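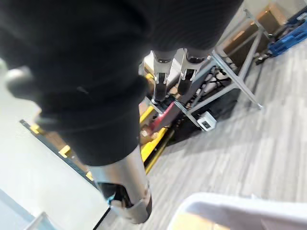
The cover is a machine part
Enikő Bíró, 2025-10-10

When our laboratory in Histthorpe received its walking robot, the supplier gave us a thick binder. There were chapters on the motors, the batteries, the network and the emergency stop. The cloth cover had half a page, and most of this half page told us how to order a new one.

I have looked after the machine since then, and my opinion has become quite firm. The cover belongs in the maintenance plan with its own line, its own hours and its own person. In most places I have visited it has none of these. It is treated like the curtain in an office. When it looks bad, somebody pulls it straight, and the work continues.

We call the robot Larkach, after the project that paid for it. It has a soft dark cover over the body and the upper part of the limbs, and the metal is left open lower down. I understand the reason for it. The cover keeps dust away from the joints and keeps sleeves and hair away from them too. It also makes the machine less noisy, and visitors are calmer beside it. I am in favour of the cover. My complaint is about what happens after it is put on.

A cloth cover hides the condition of everything under it. On an arm with bare metal you notice a dark line of grease when you walk past with your coffee. With Larkach you must decide to look. You must book time, switch off, open the fastenings, roll the cloth up without pulling the cable that runs below it, and afterwards do everything again in the opposite order. In our first months we opened the cover only when something was already wrong. I am a little ashamed to write this, but I think many colleagues could write the same.

Our bad surprise came in March, at 935 hours of operation. One hip had become slow in the last part of its movement. My colleague Takeshi Miyazaki checked the controller settings for two days and I checked the motor current. The numbers were strange only in one direction, and we both made clever theories about it. Then he opened the cover to attach a sensor and found a fold of cloth that had travelled into the gap behind the joint. It was pressed flat and shiny like an old ironing mark. We pulled it out, and the hip was well. Two engineers, two days, one fold.

After this I made a routine. Every 70 hours of operation the cover is opened at the hips and at the wrists. We look, we wipe, we check the stitching where the cloth bends most, and we close. With two people it takes 40 minutes. There are 12 fastenings, and I have numbered them on the inner side with a textile pen, in the sequence for closing. If you close them in a free order the cloth turns slowly around the limb, and after three or four openings the seam is no longer in the place where the designer wanted it.

Esperanza Whitfield, who leads our group and must pay for these minutes, asked me a fair question. If the cover costs so much attention, why do we not take it off? For a machine which stands alone behind a fence I would perhaps say yes. Ours does not stand alone. People kneel next to it and reach around it, and there are cables and frames and boxes close by, as in every laboratory I know. I would keep the cloth and pay the minutes.

She also asked if the supplier should not do this work. Here I disagree with a fashion of our time, which is to buy a service contract and stop thinking. A service engineer from Achterberg visits us and he is very competent. But he sees the machine in the position in which we park it, on a day when it is clean for his visit. He does not know that last week it worked low, with the hand near the floor, and that the cloth at the wrist was then bent in a manner it does not like. The person who was in the room knows it.

The hand deserves some words of its own. It has three fingers, and between the cover and the fingertips there are open metal brackets with slots and pins. I regard this border between cloth and metal as the most important place on the whole robot. Above it you cannot see, and below it you can see all, so the eye goes naturally to the part which needs it less. I ask new people to begin their inspection where the cloth ends, and to go upwards from there with their fingers before they have looked at anything that shines. Carpet fibres are the enemy in this place. Our floor has a short office carpet, which is kind to knees and to dropped screws, but every carpet gives away a little of itself, and an open slot is glad to receive it.
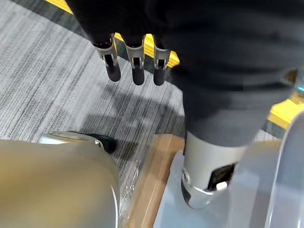 The three-fingered hand above the carpet. The dark cover ends above the metal finger joints.

We use cookies to remember your reading preferences. By continuing to use this site you accept our cookie policy. Accept | Manage settings

I know the argument against me, and I have heard it in its best form from Leilani Ruiz-Ortega. She ran a workshop in Wurport for many years, with machines much older than mine. She says that every opening is also a risk. A seal that is left in peace lives long, and a curious technician is the most frequent fault in any plant. For gearboxes she is right, and I do not open gearboxes. But a cover of cloth is not a seal. It moves every time the machine moves, so it is never really left in peace, and the only choice we have is whether we know where it has moved to.

She made another point that I accepted. My first checklist had the sentence "inspect cover", and she said this sentence is worth nothing. A tired person will look from one metre away, see dark cloth, and sign. So the list now says where to put the hand. Behind the left hip, thumb upwards, feel for a double layer. Around the wrist, one full turn, feel for a hard edge. It looks a bit silly on paper. The signatures mean more now.

What I would like from the makers of such robots is modest. Print a line on the inside of the cover, so that we can see if it has turned. Use a thread of another colour at the places of high bending, so that a broken stitch can be seen on dark material. Give the cover a part number with a revision letter, as you do for a bracket. I wrote these wishes in a letter to the supplier and received a friendly answer, which said that the cover is classified as an accessory.

I have therefore changed the classification in our own records. The cover stands now between the wrist bearing and the finger brackets, with a running number of hours like its neighbours. When the second one arrives I will write its date inside the collar before it goes on, and start the hours again from zero.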